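Equipment > Automation > Interviews

Two hands, no arm: Abdelilah Ouali on the Mimon gripper kit

December 6, 2018 | Callum Hollis

14 shares | 3 comments

The Mimon kit is a pair of hand-held grippers, a charger, a calibration board and a licence for the Tazi software that turns recordings into training data. Hotetti has offered it for purchase or hire from its workshop in Drestholm since May. Abdelilah Ouali is responsible for the mechanical design and for most of the support calls.

I had the hire version on loan before we spoke, and began with the opening width. The jaws open to 80 mm. Ouali said the figure was fixed early and that customers ask for more. "If you go wider, the linkage gets longer and the tips start to move at full stretch. You can feel it in the hand, and you can see it in the data as noise in the jaw position. We would sooner sell a gripper that closes in the same place every time."

The arms run on pinned pivots. I asked about wear at the pins, because play in a linkage of this kind tends to show at the fingertips first. He said units that come back from hire are checked against a gauge and the pins replaced as a set. "We don't replace one. If you put a new pin beside three old ones, the jaw pulls to that side." Owners can buy the pins and do the job themselves with a small driver. The manual gives it half a page and could give it more.

The conversation moved to what the grippers are used on. Enquiries, he said, are mostly about boxes and bottles, and he tries to steer new customers towards household items of mixed stiffness. "A bottle tells you very little. It is rigid and it stands up. Give people soft things and small things, on a soft surface. A mattress moves when you press on it, so the height you recorded a minute ago is no longer the height."
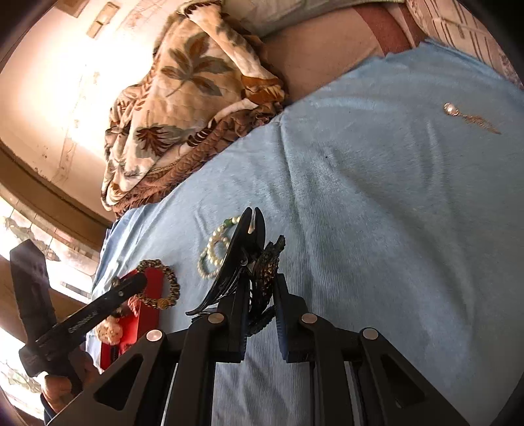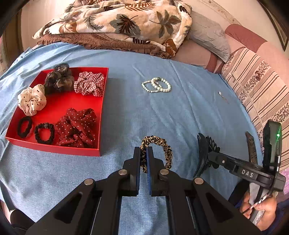 Small accessories handled on a light blue bed covering. First picture: a beaded turtle ornament held between the fingers. Second picture: a leopard-print hair tie at the jaws, with the red box open to the left.

Hair ties are awkward for a parallel grip. Pinch one side of the ring and the remainder swings, and the point of release decides where it settles. Ouali regards this as a question of technique. "Most operators let go too high. They do it with their fingers at home and it doesn't matter. For a recording it matters, because the policy will copy the drop." Hotetti's training notes ask the operator to touch down before opening the jaws. Beads present a different fault. They roll slightly under the pads as pressure comes on, and a loose bracelet changes shape when lifted. He advises closing slowly and accepting a second attempt within the same recording. Tazi can mark the first one as a failed grasp without discarding it.

I found that marking step slow. Each recording has to be opened, scrubbed through and tagged by hand, and the keyboard shortcuts are not listed anywhere I could find. Ouali accepted the point. A batch view is being tested, but he would not give a release date.

On quantity he was more definite. The hire contract assumes at least 100 usable recordings per task, and Hotetti will not comment on the quality of a trained model below that number. "People send us twenty and ask why the robot hesitates. I can't answer that with twenty." He also suggests moving the objects between recordings, changing the lighting where possible and using more than one operator.

Fatigue was my other complaint. Working with both units is tiring on the forearms, and the trigger return is stiffer than it needs to be for light objects. A softer spring is available on request and is not mentioned on the order form. Ouali said it would be added. Left-handed users get the same unit, as the handle is symmetrical.

Hire is by the week, with a minimum of 3 weeks. Return carriage is paid by the customer. Recordings stay on the customer's own machine unless they ask Hotetti to process them, and files sent for processing are deleted after 100 days. Spare pads are included with purchased kits only; hire customers should ask for a set before dispatch, as the pads mark easily and the gauge check on return includes them.

3 comments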